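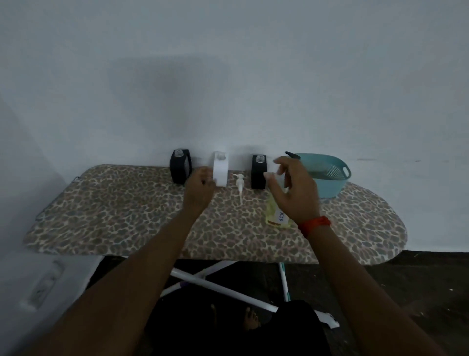
My year of writing down every expense

July 30, 2022

When I moved to Branum I had a salary for the first time in my life, and at the end of every month I did not know where it went. I was not buying big things. I have no car and I do not travel much. Still, the account was almost at zero before the rent, and I felt ashamed when my sister asked me if I was saving.

So last November I bought a paper notebook with squares, the kind we used at school for mathematics, and I started to write down everything I pay. I tried phone applications before. In all of them I had to choose a category, and I could never decide if a sandwich at the train station is "food" or "transport." In the notebook I just write sandwich, station, and the price.

The first month was uncomfortable. Rent and electricity were as I expected. The surprise was in the small purchases on the way home, when I am tired and the supermarket is full of light. I spent 2,903 in total that month, and I had believed it was around 2,000. I checked the addition twice with a calculator and then I went to bed in a bad mood.

I did not make a strict budget after that. My father kept a strict budget and it made him angry at butter. I only kept writing, and slowly I began to buy some things in larger bottles and packages, like rice, oil and hand soap, and to carry lunch from home on most days. 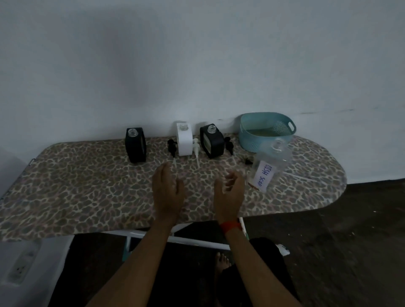 What I would do differently

I would start with cash. For the first weeks I forgot half of the card payments and had to copy them later from the bank, and copying does not teach you anything. When the bill leaves your hand, you remember it.

I would also not hide the notebook. When Quang Tăng visited for dinner he found it on the shelf and read it aloud, and I wanted to disappear. Then he started his own. Now we compare our pages every month, and he is much worse with coffee than I am with bread.

And I would leave one line every week for something without a purpose. I skipped this for seven weeks and became very boring, also to myself. Now the line is usually a plant or a cinema ticket, and I write it with the same pen as the rent.

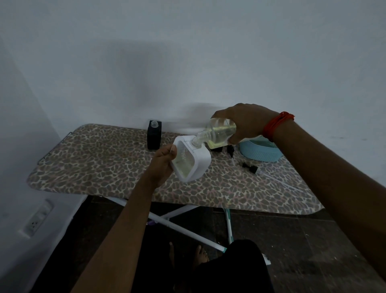 Ching-wen Fang wrote to me after my last post that she tried the same method and stopped after three months, "because I already knew the answer and it was my telephone plan." She changed the plan and closed the notebook. I think this is also a good result. I am still on my second notebook, and it has a few empty pages at the end, so I will continue at least until those are full.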